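The Datum at Brimidside

The levelling party reached Brimidside on a Saturday, 29 July 2023, and found the benchmark where the 1798 survey had put it: a horizontal line cut into the north pier of the bridge, with an arrow under it. The surveyor cleaned the groove with a nylon brush and photographed it against a scale. Then she set the staff on the mark, leveled the instrument, and took the first reading.

The job was simple on paper. The Geselska Water Company wanted to raise the weir at Malabanan by a small amount, and the downstream landowners wanted proof that the old heights could be trusted. The old heights all hung from one figure. The line on the pier was 209 feet above the sill of the Setorska lock, and every drain, culvert, and property boundary in the valley had been fixed from that statement for more than two centuries.

She ran the line down the towpath in short sights, backsight and foresight kept equal to cancel the collimation error. The assistant carried the staff and did not talk much, which suited the work. At each change point he set the iron foot plate, stamped on it twice, and turned the staff without lifting it. The air shimmered after eleven, so they stopped until four and then went on until the light failed.

It took them 5 days to get to the lock. The sill was underwater. They waited for the keeper to draw it down, and the assistant went in wearing waders and held the staff on the stone while she read it three times. Then they turned around and leveled all the way back, as the specification required.

The two runs agreed to within the width of a pencil line. They gave 213 feet.

She checked the staff against a steel tape and did a two-peg test on the instrument, in the yard behind the inn. Both were in order. She went through the booking sheets with a ruler, adding the rises and the falls separately and comparing the difference with the last reduced level less the first. It closed. A transposed figure would not have closed.

That left the bridge or the lock. A masonry pier does not rise. A sill may settle, but four feet of settlement would have broken the gates, and the gates were hung true and had original ironwork. She wrote this down in the order she had thought of it and crossed nothing out.

The county archive held the 1798 field book. It was small, bound in calf, and stained at the lower corner, and the archivist brought it out on a foam wedge. The hand was very regular. The surveyor of that time had used a plumb level and a sliding target, and he had recorded the weather at the head of each page – wind mostly, and rain for nine pages together in March. His arithmetic was good. She followed him upstream from Setorska, page by page, and his heights matched hers at every feature that still existed: the mill door, the second culvert, the step of the chapel.
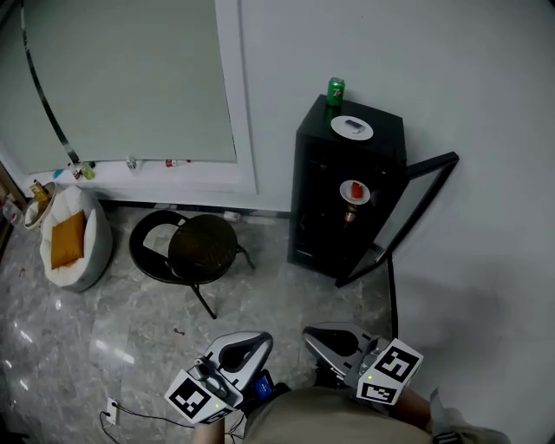 At the Malabanan ford they parted. He had a rise there that was four feet short of hers. The entry was in the same ink and the same hand, and the sum beneath it was correct for the figures given. The previous entry had been scraped with a knife. Under a raking light the fibers of the paper stood up, and she could make out the tail of a numeral, and nothing else.

Four feet was the difference between a meadow that flooded and one that did not. She looked up the meadow in the enclosure award, which was in the same room, two shelves down. It had been sold the following spring as dry ground, at the price of dry ground. The purchaser had built on it. The foundations were on her own plan as a dotted rectangle labeled "site of".

She returned the book and signed the slip. On the train she drafted the report, with the closing error in the first paragraph, the instrument tests in the second, and the discrepancy in the third. She gave the location of the discrepancy to the nearest yard. She considered the word "altered" for some time – it was accurate, but it implied a person – and then typed that the entry at the ford showed an erasure and should not be relied upon.

The company wrote back within the week. They asked whether, for the purposes of the weir, it would be acceptable to go on using the old figure.

She replied that it would not, and attached the booking sheets.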